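Home / SCREENINGS / HOUSE NOTES / Pre-show inspection

Trirkdale Film House: Pre-Show Safety and Picture Checklist, with Comments

Revised in May after the Montoya double bill, with notes from Solange Bodin (projection) and Reginald Benavides (front of house). I've left their comments in because they're the best part. Print it, mark it up, argue with it!

1. Exits and aisles

[ ] Both exit doors open fully from inside with one push
[ ] Exit signs lit, checked with house lights down
[ ] Aisle strips lit the whole way to the front row
[ ] No coats, bags or folding chairs in the aisle

Comment (Reginald): Do the signs in the dark. We had one last winter that looked perfect until the lights went out and then you could barely read it. 103 seats is a small house, but a full one at the end of a weepie moves slowly and everyone is looking for their gloves.

Comment: The left exit door was sticking again at 6:30. It's been planed and it swings beautifully now. Keep checking it in damp weather anyway.

2. Lobby and concessions

[ ] Floor dry in front of the counter
[ ] Popcorn machine switched off at the wall ten minutes before the feature
[ ] Baskets and stands clear of the doorway
[ ] Fire extinguisher tag in date

Comment (Reginald): The stand with the programs on it likes to creep toward the door over the course of an evening. People lean on it. Push it back at intermission.

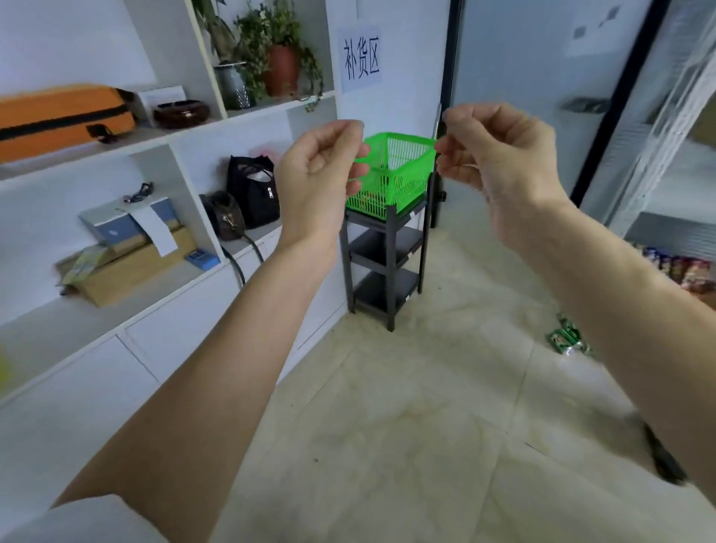

3. Projection booth

[ ] Booth door closes by itself and latches
[ ] Projector intake filter clean, fan running before the lamp is struck
[ ] Nothing stored on top of the amplifier
[ ] Cables taped flat where they cross the floor
[ ] Flashlight on its hook, with working batteries
[ ] Lamp hours written in the log

Comment (Solange): Lamp is at 3,387 hours. It still looks gorgeous on black and white, and I'd happily run it through the Himow season, but please log every show. Guessing is how you end up with a dark screen in reel four.

Comment: The amplifier item is there on account of my own coffee. Fair enough.

4. Disc and picture

[ ] Disc wiped from center to edge and looked at under the desk lamp
[ ] Correct aspect ratio chosen and checked on a title card
[ ] Opening, middle and last chapter played for two minutes each
[ ] Subtitles on or off, as printed in the program
[ ] Spare disc in the booth

Comment (Solange): Aspect ratio is the one I'll go to war over. The Allirau restoration is in the old square shape, and it is glorious that way. All that headroom over the courtroom set, and the close-ups of the mother at the window! Stretched wide she looks like a pancake. If the player insists on filling the screen, go into its setup menu and set it to 4:3, then leave a note for whoever is on the next night.

Comment: Try the last chapter even when you're short of time. We once lost the final minutes of a mystery, and Myrtle Lindgren had to stand up and tell 125 people across two shows who did it. She did it very well, with voices, and some of them asked her to come back.

5. Disc library and cords

[ ] Heavy box sets below waist height
[ ] No discs left out of their cases
[ ] Every loose cord coiled and labeled
[ ] Step stool folded and put away

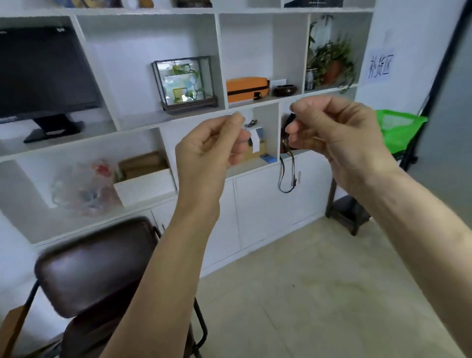

The library has grown to 400 titles, and the old bookcase has started to lean, so this section gets a full pass every month as well as the quick look before a show. Els Lambrechts has offered to design us something new, and I'm so pleased about it. My vote is for a layout like the big white unit in the photo, with open cubbies up top in different sizes and closed cabinets along the bottom. Box sets could go behind the doors, singles would sit up where we can read the spines, and there'd be a spot for a monitor to check discs on. Whatever she builds, it must be fixed to the wall before anything goes in it.

6. Sound

[ ] Dialogue clear from the back row
[ ] Hearing loop tested with the spare receiver
[ ] Volume set with the doors closed

Comment (Baltasar Herrero, back row, most nights): The 1940s soundtracks want a touch less bass. Then the voices come right up and you catch every bit of the barrister's mumbling. Lovely last time.

7. After the show

[ ] Walk every row, including under the seats
[ ] Lamp off, fan left running until it stops by itself
[ ] Disc back in its case
[ ] Both exits locked from outside and alarm set

Checked by: ____________ Time: ______
Items to fix before next show: ____________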